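3.2 Passenger recall of dawn balloon flights

Interviews were carried out at two launch sites, Walness and Lashari, during May. Both sites sell a single sunrise product and close ticketing the evening before. Passengers were approached after landing and asked to sort a set of written cards into the order in which they remembered the flight. Sorting was done seated, at a desk, with no time limit. Of 81 passengers approached, roughly 40 completed the full set.
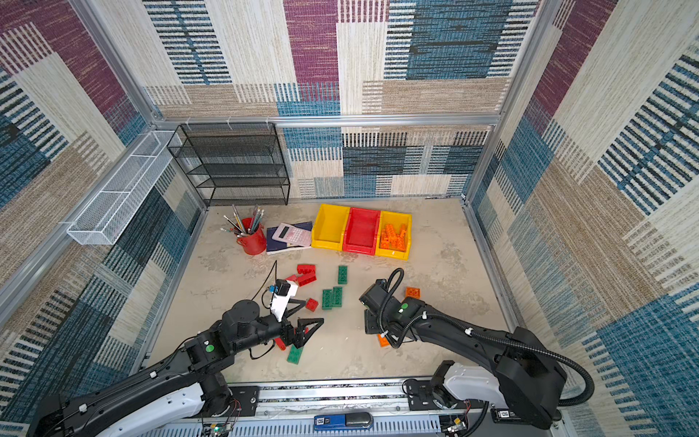 Figure 4. Enclosure with patterned walls; red metal cup holding pencils near the back.

Recall was strongest for the period before lift-off. Passengers at Walness placed the drive to the field and the inflation of the envelope early and with few corrections. The monument or valley named in the operator's advertising was placed late, and often moved more than once. At Lashari, where the basket is boarded in near darkness, the colour of the sky was given more weight than any landmark. Fog delays were reported as part of the flight at both sites, although the operators log them separately.

Card order did not vary with ticket price. It did vary with group size: couples tended to agree on a sequence before sorting, and their cards were treated as one response. Cancelled flights were left out of the analysis, as were passengers rebooked through Grivix.

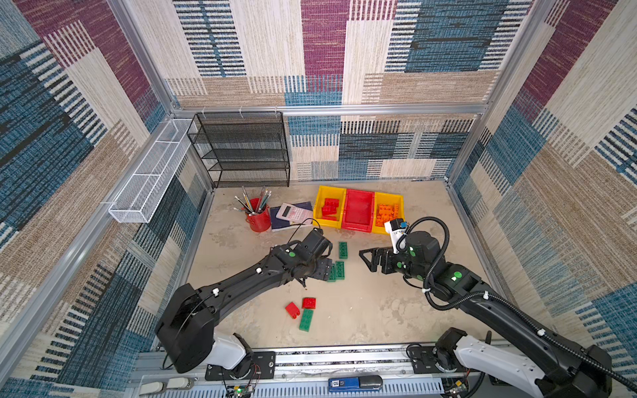 Hnat Kushnir objected, on reading a draft of this section, that leaving out rebooked passengers removes the travellers most likely to remember the weather, and that the fog result should be read with that in mind. We accept the point. The rebooked group will be reported with the Wundeck interviews in Section 4, where the same cards were used and cancellations were more frequent.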